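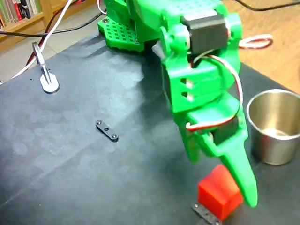
*Green printed arm over a black tabletop mat*

**Keeping your yard signs good for another election**

Every August my garage fills up with council campaign signs, and after 16 years of helping candidates in Jutedside (some of them even won!) I've gotten fussy about how they're put away. Pull the wire stakes first, then wipe both sides with a soft cloth and a little dish soap in warm water. Let them dry overnight, standing up if you have the room.

Stack them flat, no more than 20 to a pile, with newspaper between the layers so the ink doesn't stick. My friend Rakiya Idahosa stores hers on edge and swears by it, but mine always bow in the heat.

For rusty stakes, a scrap of steel wool and a dab of cooking oil does nicely. Bundle them with old bread ties, and do put a cork on any sharp ends before you reach in there next spring.

— Tainá Lopes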